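6.3 Working inside the cell

This section applies to Brindmont two-arm cells installed under the Flolstead site rules. Read it together with section 6.2 (Isolation).

1. Press the stop button on the control panel and wait for the arms to come to rest.
2. Turn the isolator to OFF and fit your own padlock.
3. Wait 30 seconds before reaching over the front rail.
4. Clear loose parts from the tabletop. Do not lean on either forearm.
5. Check each hose along its full length for splits, kinks and flattened spots. Replace any clip that slides when pushed with a finger.
6. Remove the padlock, close the isolator and jog each arm through its full reach at no more than 50 mm per second.

CAUTION: The stop button does not cut power to the Desmet control boards. Treat them as live until step 2 is complete.

NOTE: Inspect hoses and clips every 4,000 cycles and enter the result in the Akon log.

6.4 Hose routing

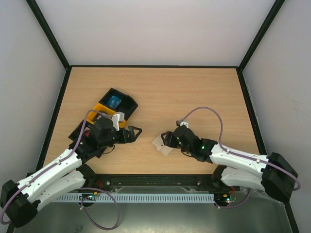
Hose slack must be set with the wrist at full extension and checked again with the elbow folded. Too little slack will pull on the bracket; too much can catch on parts on the table. The purple hose on each arm is held to the white forearm by 2 clips, with a free arch left at the wrist and the run continued around the elbow. Keep the arch clear of containers and their contents at all points of the programmed path. Spare hose at the base is to be coiled and tied, never tucked under a joint.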